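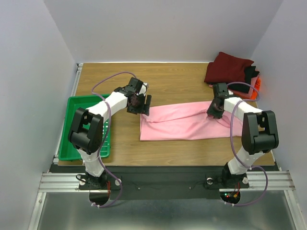 Clonska's winter clothing drive has finished for another year, and what a lovely pile it was – 1,704 pieces sorted, folded and sent on their way from the Calado hall, with plenty of cups of tea along the way. Organisers at Bumer Community Clothing say sports gear was the surprise favourite this time, with T-shirts in every colour arriving by the bagful, and they're ever so grateful to each household that left a bundle at the door.

Folding is still the slow part of the job, and the lighter sports fabrics are the slowest of all, as anyone with a netball player at home will know. A pale pink top on a wood-grain table shows the sort of thing, with its stitched hem and a part that has doubled over on itself.

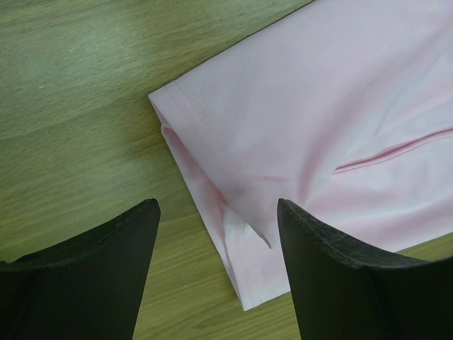 Smoothing before folding
The usual advice at the hall is to lay a shirt flat, coax the creases outwards from the middle with an open hand, and leave the sleeves until the body is sitting nicely. Seams have a habit of pulling the cloth up into little puckers, so it pays to go gently there. Folded tops go into the Siro Street cupboard in stacks of nine.

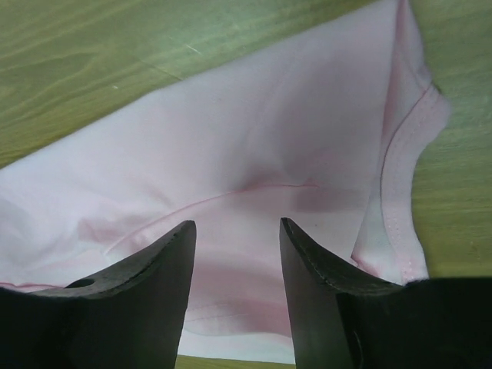

When can I drop off clothes for the next drive?
Doors open again in October, every Sunday from 9 am until 2 pm. Please wash everything first and leave the hangers at home.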